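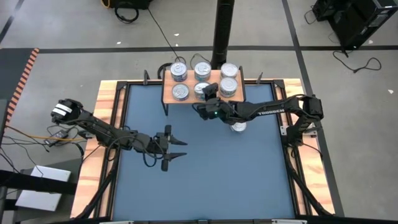

So what time do you have to get to the zoo to see an otter do anything? Whenever the keeper shows up with the fish, which at the Ernetti Zoo means 11 in the morning. The rest of the day they are a brown lump under a log.

I learned this at 2:30 in the afternoon, after walking the full loop with Korkor Frimpong, who had promised me otters and had brought binoculars for the purpose. We looked at the log. The log was very good.

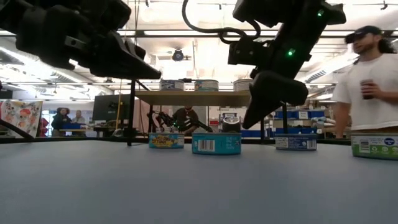 By then we had already done the reptile house, where a tortoise named Sallen was eating lettuce at the speed of a mortgage. His sign gave his weight as 322 pounds. A kid next to me asked if he was dead, and Sallen blinked, taking his time over it.

The tapirs came out for us, at least. One walked straight to the fence, looked at Korkor's pretzel, looked at me, and left – I've had job interviews like that.
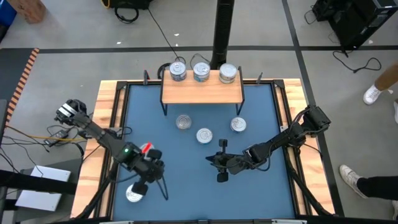 We ended up on a bench by the flamingos, 61 of them according to the board, all shouting. Korkor wants to go back in September, early, with a thermos. I said fine, but she's buying the pretzels.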